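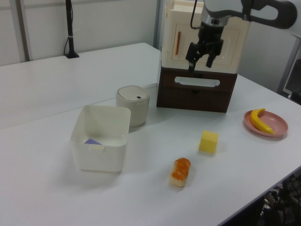 I run a small forum called Rekwood, and I'm looking for people to help me test a new way of dealing with fake accounts before I switch it on for everybody. We started as a message board for people who fix up old furniture and kitchen stuff, and we've grown into a general home and hobby site with 958 regular posters, which is a lot more than I ever planned for. The trouble is that the fakes grew right along with us. They copy a real member's post word for word, so somebody asks where to find a narrow orange handle like the one on that cream-white cabinet, and within a minute three brand-new accounts are asking the same thing with a link stuck on the end. Members get tired of it. I get tired of it too, and I'm the one who deletes them on Sunday mornings with my coffee.

So I've been building something to catch them. I call it Pennington (after the street I grew up on, no deeper meaning). It looks at how an account behaves in its first couple of weeks: how fast it posts, whether it ever replies to anyone, whether it reads a thread before jumping in. Then it gives the account a score. Over a certain score, the account gets put on hold until a person takes a look.

My own tests have gone pretty well, but I wrote the thing, so I know exactly what it's looking for. I need people who don't!

I'm hoping to get 100 testers. As of this morning I have nine, which leaves 91 spots, and I'd love to fill them by the end of August.

What you'd be doing

You'd get an account on a private copy of the site, which lives under the name Cimasby so nobody mixes it up with the real one. Half of you will just be yourselves. Post about your tomatoes, argue about paint, ask questions, go quiet for a few days, come back. I want to see how often the filter flags a perfectly normal person, and please don't try to be on your best behavior. If you normally post eleven times in a row at midnight, do that.

The other half will be the bad guys. I'll give you a short sheet with a few tricks that spammers use, and after that you're free to make up your own. Try to get past the filter. If you find a hole in it I will be thrilled, and also a little grumpy for an evening.

You can tell me which half you'd like when you write. I can't promise you'll get it, though so far most people have asked to be spammers, so if you're happy being yourself your odds are very good.

The test runs for four weeks. Plan on two or three hours a week, whenever you like, from a phone or a computer. At the end there's one form to fill out (short, I promise) and an optional group call at 7 p.m. for anyone who wants to talk it over.

Who I'm looking for

Anyone 18 or over who has used some kind of social site or message board. You don't have to know how to code. I'd especially like to hear from people who type in more than one language, people who use a screen reader, and people who were once banned somewhere by mistake and are still mad about it. Those are the folks a filter like this tends to get wrong, and I'd much prefer to hear it from you now than in an angry email later.

If you've worked as a moderator, great, say so in your note. I have a couple of extra jobs in mind.

Pay

There's a little money. Hesley, the small hosting company that keeps our servers going, put up $2000 for the whole test, so if we fill every spot it comes to $20 for each tester who makes it through the four weeks. It won't change your life – I know that – but it's yours, and it goes out within ten days of the last form coming in.

Your privacy

Everything you post on the test site gets wiped when we're done. I keep the scores and the form answers, with no names on them. Please don't use your real name or your usual password on the test account.

How to sign up

Send me a message through the contact page with "tester" in the subject line. Tell me what you use to get online, how many hours you can spare, and which half you'd like to be in. I answer everything myself, usually at night, so give me a couple of days before you nudge me.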